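April, late, and I should be asleep already

Long one today. Aled Kemeys from Oltby came by at 10 to go over our house rules for the arm, and I'd been dreading it because half of them live in my head and the other half are on a sticky note from last year. He was really nice about it! He just kept asking "and where is that written down?" until I wanted to crawl under the bench.

So we wrote them down. We ended up with 6 rules, which felt like plenty (the Clamville site has a binder with 552 pages and I don't believe a soul has read it). Speed stays in the slow setting any time a person is inside the tape. Whoever is teaching a position holds the pendant, and that means holds it, not leaves it on a stool. Blocks get moved by hand only when the arm is stopped. Tool clamp gets checked at the start of every shift and after every tool change, and the person who checked it signs. I argued with Aled over that last one for ages, and I lost, and he was right.

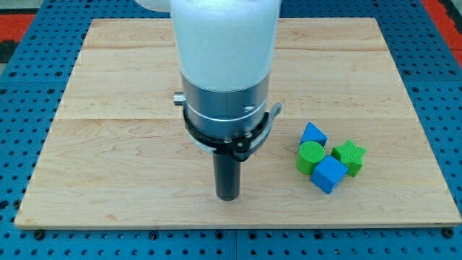 Does a slow arm still need a risk assessment?
It does, and so does a small one, with the tool and the parts looked at along with the arm itself.

I copied that pair onto the first page of the new log, as it's what every new person asks me. Lodhi wanted something fancier up front, with a flowchart. Maybe later.

The Jarnetti people want to see the sheet before they visit, so I have to type it up tomorrow and fix my spelling of "pendant," which I got wrong 2 different ways on the same page. Also need to buy more red tape, and call Mom back. I ate crackers for dinner again. The sign-off column is too narrow for Lodhi's giant signature, so I'll make it wider before I print.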